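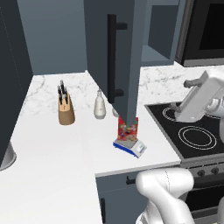 3. Housing tenure, household composition and the distribution of unpaid labour

3.1 Background

The relationship between socioeconomic position and unpaid domestic labour has most often been examined through income and educational attainment. Housing tenure has received less attention, although it shapes the number of hours a household must devote to moving, maintenance and dealings with landlords. Thomas and Claeys argued in an earlier working paper that insecure tenure produces a distinct category of work, which they termed "tenure labour". The present section adopts that term and considers whether such labour is shared evenly among adult members of a household.

Tenure labour is defined for our purposes as any unpaid activity undertaken to obtain, retain or restore a dwelling. It includes attending inspections, preparing rental applications, lodging repair requests and packing belongings before a move. Routine cooking and cleaning are excluded, except where cleaning is carried out specifically to satisfy a condition of the lease.

3.2 Sample and procedure

Data were drawn from the Brunus Household Panel, which comprises 747 households in the municipality of Cele and its neighbouring districts. Each participating adult completed a time diary over 9 consecutive days in January and recorded activities in intervals of 30 minutes. Diaries were completed separately, and respondents were asked not to compare entries with other members of the household. Fieldwork was coordinated by Ineke Groen, and coding was supervised by Wilma Jansen.

Households were classified as owner-occupiers without a mortgage, owner-occupiers with a mortgage, tenants holding a fixed-term lease, or tenants on a periodic agreement. Boarders and lodgers were retained in the sample but analysed with the periodic group, as their legal protections were judged to be comparable.

A subsample of nearly 100 respondents was subsequently invited to a semi-structured interview. Interviews were transcribed in full and coded by two analysts working independently. Disagreements were referred to a third analyst, Griet Van Damme, whose decision was final.

3.3 Findings

Tenants reported more tenure labour than owner-occupiers in every income band. The difference was greatest among households with dependent children, where the choice of dwelling was constrained by school enrolment. Mortgaged owners recorded a higher proportion of financial administration, while tenants on periodic agreements recorded a higher proportion of searching and applying.

Within mixed-sex couples, women undertook the larger share of correspondence and scheduling. Men more frequently recorded physical repairs, many of which were entered as a single long interval on the weekend. The fragmented character of correspondence presents a difficulty for diary methods: a telephone call of a few minutes may disappear from the record entirely, and the labour of remembering to make it has no interval of its own.

Interview respondents seldom described these activities as work. One tenant characterised the preparation of applications as "just what you do every year", and several others used similar language.

Figure 3. Share of tenure labour by activity type and tenure category, Brunus Household Panel. Boarders and lodgers are included in the periodic group.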